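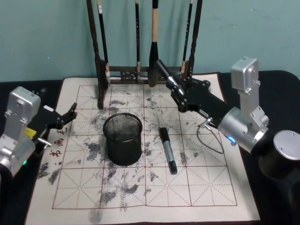 2 min read · 742 views

Bekik Shop Floor Forum > Working Life > Two arms and a brush rack

inkwell_second_shift
Eleven years of handling brushes at Zeltport and my job title changed in April from "preparer" to "cell attendant." I attend. The right arm goes up for the big brush with the light handle, and I stand there like a parent at a swim meet. Same pay, before anyone asks. Anyone else been promoted to spectator?

gridpaper
Yes, at Plastska, only with lids. You get used to it. My wrists quit hurting by summer and I took up complaining full time.

mothballed
I don't buy the wrist argument. They could have rotated us between stations any year they liked, and it would have cost them a clipboard. They bought arms, and then wrists came up in the meeting.

gridpaper
Both can be true. My wrists don't care what was in the meeting.

inkwell_second_shift
The part I miss is deciding things. I used to pick up a brush and know it was going to shed. Now I write "brush 3, suspicious" on a form that has no box for suspicious.

Tolerance_Stack
Is that ink all over the practice mat from the arms or from you people?

inkwell_second_shift
That mat was on the table before I had the title. I decline to testify.

Tolerance_Stack
Who put a mesh pen cup in the middle of the work area, though? And the marker next to it. At Mendes that's a write-up.

inkwell_second_shift
At Mendes breathing is a write-up.

mothballed
Back to the point. What happens to the new hires? I learned by doing 1000 of the boring ones. If the arms do the boring ones, who's left that can tell a bad brush from a good one?

gridpaper
We get 20 minutes of hand work a shift now, somebody asked for it and they said fine. It's not nothing.

mothballed
It's 20 minutes.

inkwell_second_shift
I'd take it. I'm asking my lead tomorrow. If there's a form, I'll add a box.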